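Budgeting for hand-held grippers – how many, and what else do I need to put aside for?

Đạt Văn
We're a small outfit and I've been told to put together a kit list by June for collecting gripper demos. Jemico quoted us 233 per unit for the hand-held ones, spare fingers extra. My boss thinks 2 will do. I was going to ask for 3, so one can be off for repair without everybody stopping. Am I being greedy? And what have I forgotten?

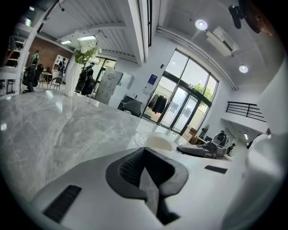
Spares are where I'm most stuck. Jemico say the fingers are a wear part but won't tell me how long they last, and I don't know if I should buy a set per unit or just one to share. Ours have that ribbed inner face, and I'd guess the ribs go first. Does anyone have real numbers?

Mavromatis
Not greedy at all, get the three! We started with two and the second one spent half its life in a drawer waiting for a screw. For fingers I'd buy a set per unit – they're cheap next to a week of lost work – and keep some 100 back for cables, cards and straps, which always go walkies. Ask about postage too, ours was a nasty surprise.

Nendolach
depends what you're picking up. soft stuff, fingers last ages

Skaltia
I'd go for two now and a third once you know people will use them. Do get the repair price in writing first though, we didn't and I'm still cross.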